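Speaker notes - "Collecting kitchen demonstrations: what we would keep and what we would change"
Speaker: Lalit Saxena, Clevness
Fri 7 March, Trekanside, second session after the break

Slide 1. Title

Say name and group. Thank the Stevens team for the slot. The talk runs 25 minutes and leaves time for questions. Slides will be on the event page, so people don't need to copy down the numbers.

Slide 2. What the project is

We are building a set of examples for a policy that works kitchen appliances with two arms. The project name is Nerkent. All of the examples come from people driving the arms by hand. No scripted motions and no simulation in this set.

The total as of this week is 2778 recorded episodes. After review we kept 1705. Let people read the two numbers before going on. Most of the talk is about the gap between them.

Slide 3. Why appliances

Short slide. Picking up a block and putting it in a bowl is well covered by other groups. Doors, buttons and latches are covered less well. A door swings on a hinge, so the hand has to follow an arc. A button has to be pressed at the right spot and then let go. These are small skills, but a policy that can't do them can't do much in a kitchen.

We started with the microwave. The drawer and the kettle came later and are not in this talk.

Slide 4. The station

One table, one appliance, plain cloth behind. We went with plain for the first set and planned to add clutter afterward. If someone asks whether that hurts transfer to real kitchens, the answer is yes, and slide 9 covers it.

Each episode stores every camera view, the joint positions of both arms, the gripper openings, and a text line saying what the task was. The views are saved on the same clock. We had a bug in June where the wrist stream ran behind the others, and those episodes are part of what we threw out.

Slide 5. Two views of the station

Leave this up for a minute.

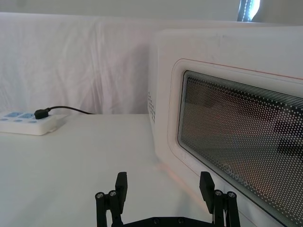
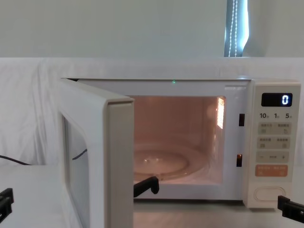

Microwave station: wrist camera (first), chest-height camera (second).

Point at the first one. From the wrist you get the fingers large at the bottom and the near corner of the oven. The window takes up a lot of the view, and it has reflections in it. The policy sees those too. In early training runs we think it was paying attention to them, and we still don't have a clean test for that.

Point at the second. The chest view has the open door, the inside with the lamp on, and the whole control panel. It also shows how much of the opening the edge of the door can hide. The drivers work from this view most of the time and use the wrist view for close work.

Mention the white on white. White oven, white table, white sheet. It is easy for people and harder for a depth estimate, so we left depth out of this set.

Slide 6. How a task is split

The full task is open the door, put the food in, close the door, press start. We first recorded it as one long episode. Drivers got tired, and one slip near the end spoiled the whole thing.

Now we record it in pieces. Opening is one piece. Closing is its own piece. Each piece starts from a set of arm poses that we vary on purpose. The pieces are shorter, and a bad one costs less.

Slide 7. What we rejected

Go through these slowly.

Late start. The driver waits with the arms still before moving. The policy learns to wait too. We trim these when we can.

Regrasp on the door. The finger slips off the edge and the driver tries again. We argued over these. In the end we kept the ones where the recovery is quick and rejected the ones where the arm wanders - they carry a separate tag, so anyone can filter them back out.

Oven moved. A push on the panel slides the oven back on the table. If it is not put back, every episode after it is off. In one bad stretch we lost 86 episodes this way before the reviewer caught it. We now check the position between episodes.

Wrong text line. The text says close and the video shows open. Cheap to fix if you look, and bad for training if you don't.

Slide 8. Review

Every episode is watched by 2 people at double speed. If they disagree, the driver decides. We tried having the driver review alone and too much got through.

Keep this one brief if running late.

Slide 9. What we would change

Vary the background from the start. Write the text lines before recording. Move the lamp and the blinds on a schedule, so that light is part of the data. Bring in a second oven with a different door early. We have one on order.

Slide 10. Questions

Likely ones: file format, driver training time, whether the set will be released. On release, say that Clevness has not decided and that the contact address is on the last slide.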